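Frequently Asked Questions About the Ullier Border Dispute
Last updated 2019-06-27

What is this page for?

We get a lot of mail. Most of it asks the same handful of things, and a portion of it asks them in capital letters. If you are new to the argument between Allberg and Jeklow over who owns the Ullier valley, start here. If you are not new to it, you have our sympathy, and you will probably want to skip to the part about the talks.

Where is Ullier, and why does anyone want it?

It's a valley with a river, one paved road, a closed salt works and 1354 registered residents. Both governments describe it as the cradle of their nation, which is a lot to ask of a place with one gas station. The salt used to be worth money. Today the road is the prize, as it's the only pass in the region that stays open through February.

Who controls it now?

Allberg runs the upper valley and the police. Jeklow runs the lower valley and the post office. The river in between is patrolled by both, on alternating days, and on some days by neither when the shift calendars disagree. Mail from the upper valley to the lower valley goes by way of two capitals and takes longer than walking it there.

What is the Lindemann Line?

The border as drawn by a surveyor of that name, who was hired by both sides, paid by one of them and blamed by each. The line follows the river for most of its length and then, near the salt works, leaves it and heads up a hill. Jeklow says this was a drafting error. Allberg says it was the point of the whole exercise. The surveyor's notebooks might settle it, but they are kept in an archive that happens to be in the disputed part.

Is this an ethnic conflict?

Foreign newspapers like to say so. People in the valley speak the same dialect, attend the same weddings and complain about the same road. There are real grievances, mostly over land titles and pensions, and politicians in both capitals have spent years dressing them up in folk costume. That doesn't make them harmless. A land claim with a flag on it is much harder to settle than a land claim.

Has there been violence?

Yes, and we try not to be funny about it. A customs post was burned down in the early years, and people were hurt. The ceasefire has held since, with shoving matches at the bridge and one long standoff over a flagpole.

Didn't the 292-page agreement fix all this?

It fixed the format of future agreements. Page one commits both sides to a lasting settlement, and the rest defines "both," "lasting" and "settlement." It did produce the bridge permit, so give it that much credit. The annex on water rights is good, practical work, and has never been put into effect.

What about the observers?

The observer mission has 255 staff, most of them in a hotel outside the valley. They write a monthly report. Each government quotes the paragraphs it likes and calls the remainder biased. We read the full thing so you don't have to – the tables at the back are usually more honest than the summary at the front.

Can people vote?

Twice, in theory. Residents of the upper valley vote in Allberg's elections, residents of the lower valley in Jeklow's, and anyone whose house sits on the contested hill may register for either but has to swear an oath that they haven't registered for the other. Turnout is higher for the local school board, where the results have been known to matter.

How do families with children manage the paperwork?

With a folder, and patience. A child born in the valley gets a birth certificate from whichever side the clinic is on that year. The other side will recognize it after a stamped translation, even though the two languages differ mainly in how they spell "stamp." School enrollment needs both papers. Parents tell newcomers to start early and to make copies of everything, including the copies.
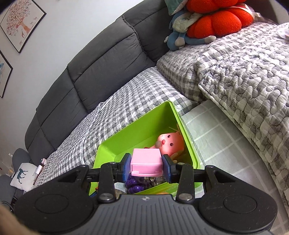
Will the current talks lead anywhere?

The delegations have agreed on a table, after a full session on its shape. Next comes the agenda. We would watch the water annex, where the two sides want nearly the same thing and have had trouble hiding it. We would pay less attention to speeches about history, of which there is plenty for everyone.

Whose side are you on?

Letters from Allberg accuse us of working for Jeklow. Letters from Jeklow say the reverse, with better stationery. We would like the road repaired and the pensions paid, and we aren't fussy about whose letterhead the checks come on.

Can I visit?

You can, with a bridge permit, which is issued at the far end of the bridge. Ask at the near end and someone will usually walk over for you. Bring cash and a warm coat, and don't photograph the flagpole.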